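# Visit notes: Plotus test floor, Sakville, March

Fung-ping Tu and I drove over to Sakville to see how Plotus runs its household manipulation trials. We are writing our own floor rules at Granomen and wanted to see a set that has been in use for a while.
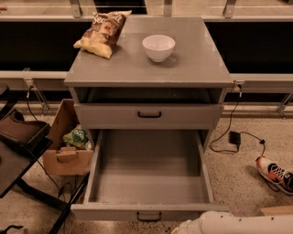 We got there at 9 a.m. and were met by Pei-shan Shek, who runs the floor. She gave us the visitor sheet to sign and walked us through the site rules before we went past the door. The sheet is one page. Ours is currently six, and I doubt anyone reads past the second.

The main task that morning was cabinet work: open a drawer, move an item from the top into it, close it. Plotus has logged 3,922 runs on this family of tasks under the current rules. Every run has a written start state, and the operator reads it out before the arm is enabled. If the drawer is supposed to be open at the start, the sheet says which drawer and how far. A run with the wrong start state is kept in the log and marked void. They used to delete those, and Pei-shan said it made the failure numbers useless for a whole quarter.

Objects on the cabinet are ordinary things, such as a bowl or a bag of sea salt chips. Soft packaging has its own rule. A chip bag is swapped out after 14 grasps, whether it looks worn or not, and the swap is written down. Fung-ping asked why a fixed number. The answer was that operators disagreed about what "worn" meant, and a number ended the argument.

Floor rules took up most of our questions. Plotus splits the floor into two classes:

- **Reach zone.** Anything the arm can touch at full extension. Items in it have to be on the setup sheet, including power adapters and cords.
- **Surround.** Everything past that. Boxes, chairs and personal items are allowed as long as they don't block the operator's way to the stop button.

Lok-yiu Huang, one of the operators, said the surround rule was much stricter at first, with a bare floor required. They loosened it on purpose for the household trials, where some clutter in view is part of the test. The reach zone was never loosened. Cords are the weak point in her view. A cord can lie in the surround at setup and get dragged closer when a cabinet is shifted, so cord position is now checked again after any furniture move.

Drawers get a separate page. An open drawer changes what the arm can safely do, and it sticks out at shin height for people too. No one steps between the arm and an open drawer unless the arm is disabled and the operator has said so out loud. The arm is also limited to 46 percent of its rated speed for any motion that starts with a drawer open. I asked if that limit came from a standard. It did not. It came from their own risk assessment, and they redo it when the cabinet or the gripper changes.

Shifts at the controls are capped at 90 minutes. After that the operator hands over, and the handover is done with the arm disabled. We watched one. It took a couple of minutes and was a bit dull, and I would like ours to look the same.

A few things I was less sure about. The void runs are marked by hand, and two operators gave us different answers on whether a dropped object during setup counts. The setup sheets are on paper and typed up later. Fuad Bogale is moving them over to Poon, their tracking tool, but there was no date for it.

To bring back to Li-hua Ko for our draft:

- Cut the visitor sheet to one page.
- Keep void runs in the log.
- Add the cord check after furniture moves.
- Write a drawer page, with our own speed limit worked out for our arm.
- Decide on a grasp count for soft packaging.

Pei-shan offered to send the blank setup sheet. Fung-ping has her address.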